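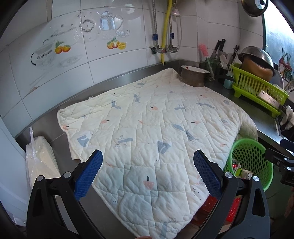 So-yul Shim put it to the Mitport meeting that a bed is the wrong height for folding a quilt, and that a kitchen counter is the right height but too shallow, so any written method has to deal with the part that hangs down. Her remark is now the first line of the new Drorura guide to folding and storing quilted blankets at home.

MITPORT, 27 September 2018. Drorura, a publisher of household textile care sheets, today released Folding Quilted Blankets on a Counter, a printed and downloadable guide for homes without a large table or a free stretch of floor. The guide covers surface preparation, spreading, inspection, folding and storage of quilted blankets with a synthetic or cotton fill. It replaces the section on bedding in the company's earlier general care sheet, which assumed a flat surface at least as long as the blanket.

Background

Drorura collected written answers from 661 households before drafting the guide. Respondents were asked where they fold their largest blanket, how they fold it and where it is kept between uses. Of these, 331 fold on a bed and 274 fold on a kitchen counter or kitchen table. The remainder use the floor, a sofa or an ironing board, or do not fold at all.

The counter group described the same three difficulties in different words. The near edge slides off the front, the far edge runs up against the wall or anything standing there, and one corner ends up bunched while the other three are being straightened. The bed group reported fewer slipping edges but more trouble getting the folds square, mainly on soft mattresses.

The guide treats the counter as the standard case. The text was drafted by Adelino Calado and checked against folding trials in Brilberg.

Method

The procedure takes 15 minutes for one person working at an ordinary pace, including the wiping down of the surface. It is divided into five stages.

Stage 1. Surface. Clear the counter from end to end. Wipe it with a damp cloth and dry it with a second cloth. Stainless steel needs to be fully dry along the back edge, where water collects against the tiles. Move baskets and dish racks off the working area. If a basket has to stay on the counter, put it at one end and begin folding from the other. Do not use the method over a cooktop, or next to one that has been used in the past hour. Fabric must be kept clear of gas valves, hoses and faucets.

Stage 2. Spreading. Lay the blanket with its long side parallel to the wall and the printed side up. Let the excess fall over the front edge in one drop. Do not push it toward the back. A quilted blanket does not lie flat the way a sheet does, and the stitching holds a certain amount of puckering in place. The guide does not ask for a smooth surface. It asks for straight edges.

Stage 3. Inspection. Check the stitch lines by running one hand along them. On diamond quilting, follow one diagonal from edge to edge, then the crossing diagonal. Broken thread is easiest to find at the crossings. Look for marks on pale grounds. A cream blanket with a small scattered print, such as blue birds and branches, can hide a light stain within the pattern, and the inspection should be done by daylight or under the brightest lamp in the kitchen. Any dark mark is to be treated before storage.

Stage 4. Folding. Lift the hanging edge with both hands and bring it up to the back edge. Align the two corners on one side first, then the two on the other. Open any bunched corner before the next fold. Fold in half across the width, then in half again. The final fold depends on the shelf and may be either a third or a half. Press out air with the flat of the forearm. Do not kneel or lean on the stack.

Stage 5. Storage. Place the blanket with the closed fold facing outward. Use a cotton bag or an open shelf. Vacuum bags are not recommended for quilted items kept longer than one season. Refold along different lines in May, or whenever heavy bedding is put away for the summer.

Changes from the earlier care sheet

The earlier sheet told readers to fold lengthwise three times before turning the blanket. That instruction has been withdrawn. In the Brilberg trials it produced a long, narrow strip that twisted when lifted from the counter, and the outer layer slipped against the inner ones. The new order has one long fold only.

The recommendation to iron along the fold has also been removed. Pressing a quilted blanket flattens the fill along the line and leaves a ridge in the layers beneath.

A table of counter depths has been added on the inside back cover. Readers measure from the wall to the front edge, find the row for their blanket size and read off how many folds should be made before the blanket is turned. The table does not cover counters with a raised front lip. Calado said that several trial participants had lips of this kind and folded without difficulty once they had lifted the hanging part clear, but their results were too uneven to put in a table.

Small prints and direction

A separate page deals with printed blankets whose pattern has no clear top or bottom. Leaf, branch and geometric motifs are often scattered in several directions, and readers reported losing track of which end goes to the foot of the bed. The guide suggests a short line of contrasting thread sewn inside the hem at the foot end. Safety pins are not advised, as they catch on the quilting thread.

Trial use

The Ansari laundry counters in Mitport and Brilberg used a draft of the guide during the spring. Staff handed it out with washed bedding and noted the questions customers brought back. Most concerned drying. The final text therefore states on page one that the blanket must be dry through to the fill before it is spread, and describes how to check this by holding one corner between two palms.

Shim asked that the guide also give a method for two people. It does, on a single page, with the second person standing at the end of the counter and holding only the hanging edge.

Format and availability

The guide is a folded sheet with a wipeable cover, punched at one corner for hanging on a hook. A plain text version is available for readers who use a screen reader. Both versions can be ordered from Drorura or collected at the Ansari counters in Mitport and Brilberg. There is no charge for single copies. Schools and housing associations may request packs.

Owners of the earlier care sheet should keep the pages on towels, curtains and table linen, which remain valid. Only the bedding section is superseded.

A second sheet, on fitted covers and mattress pads, is in preparation. Households willing to answer the questionnaire for it may leave their details at either counter.

Press contact: Adelino Calado, Drorura, Mitport
Review copies on request. Text may be reprinted in full or in part with credit to Drorura.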